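Home News Press Room Stockists Contact

FOR RELEASE IN OCTOBER

Lustinetti Opens Its Winter Table Collection With a Free Workshop Series in Irden

IRDEN – Lustinetti, the home décor maker and shop on the Irden waterfront, is bringing out its biggest winter table collection yet, and this year it comes with something we have wanted to do for ages: a full run of free evening workshops where anyone can come in, pull up a chair and learn to set a holiday table they'll love looking at all season long.

The collection is called Skudby, and it has 47 pieces. There are table runners in heavy cotton, napkins in nine colors (the dark plum is already the favorite in our own kitchen), candleholders in three heights, serving boards, place card stands and a set of low bowls that work for soup in December and for paperwhite bulbs in January. Everything was planned to mix with what people already have in the cupboard. Got your grandmother's plates with the gold rim? Wonderful, bring them out! The Skudby runners were woven in quiet, slightly faded shades so that older china can sit on top of them and still be the star.

We spent most of last winter looking at how people really eat together during the holidays. We asked our newsletter readers to send in snapshots and notes about their tables, and 329 of them wrote back. Many had the same trouble: the centerpiece is so tall that guests talk around it, and then it gets moved to the sideboard before the food comes out. So every centerpiece base in Skudby is low and narrow, and the longest one comes apart in two sections when a big platter needs the middle of the table. Readers also asked for napkins that can go in with the regular wash, and these can. No ironing needed if you fold them while they're still a little warm.

The workshops run through the season in the upstairs room at the Irden shop and start at 6:30 p.m. Each one takes a single idea and stays with it for the whole evening. The first is all about runners and layering, including what to do with a round table, which is the question we get more than any other. After that come candles and safe spacing, natural greenery from the yard, place cards for kids to make, and an evening on permanent stems, with tips for bending and trimming them and for mixing them with fresh branches so the whole thing looks full. The last session is a practice dinner. Guests set one long table together and then sit down to eat at it, with soup and bread from Casado, the bakery two doors down. Casado is also baking a seeded loaf just for the series, and we've been taste-testing it with great dedication.

Seats are free but they do need to be reserved, and there's room for 100 people across the series. Materials are included. Anyone who'd like to bring a favorite vase, bowl or odd piece from home is very welcome to, and our staff will be happy to help find a use for it. The upstairs room can be reached by elevator from the side entrance.

For those who live too far away to come by, each workshop will have a printed guide with step-by-step drawings, a shopping list and a page of measurements for common table sizes. The guides will be tucked into every Skudby order while they last, with a first printing of 2,635 copies. A second set, in large print, can be picked up at the counter or asked for by mail.

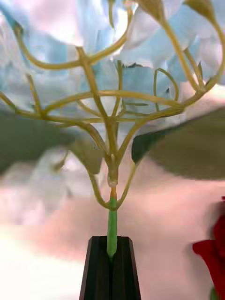

Artificial stem with thin, forking branches on a bright green stalk.

Skudby goes on the shelves in Irden this October and reaches our stockists shortly after. Runners and napkins are sold one at a time or as table sets for four, six or eight. Candleholders and centerpiece bases are sold singly. A few of the smaller pieces, including the place card stands, will stay in the shop all year.

About Lustinetti
Lustinetti designs and sells textiles, tableware and seasonal decorations for the home. The shop and studio share a building in Irden, and most new pieces get tried out first at the staff lunch table.

To reserve a workshop seat or ask for press samples, write to the Lustinetti press desk or stop by the shop counter.

Contact | © Lustinetti, all rights reserved | Back to top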